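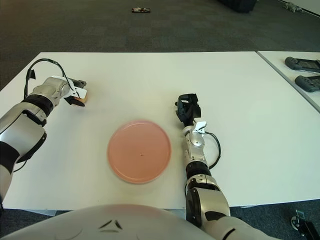 The robot has two silver arms. The left gripper holds a small orange-tan thing near the pink plate.

Robots at work: what do the people do?

At Fleltov, a company that prepares lunches for schools, people used to fill every plate by hand. It is a long job, and after 100 plates your shoulders hurt.

Now the company is teaching a robot to help. A robot does not know what a plate is for. A person must show it the same movement many times: close the fingers, lift, move, open.

Kelly Hulme worked 19 years in the kitchen. Today she is a robot trainer. She learned the new job in almost 20 days, and she says the first week was difficult for her. "I know how food should look on a plate," she explains. "The robot must learn this from somebody."

Did some people worry about their jobs? Yes, they did. Two of them moved to other work in the company, and one of them still misses the kitchen.

New word: a gripper is the hand of a robot.

Try it at home! Pick up a grape with two spoons. Is it easy?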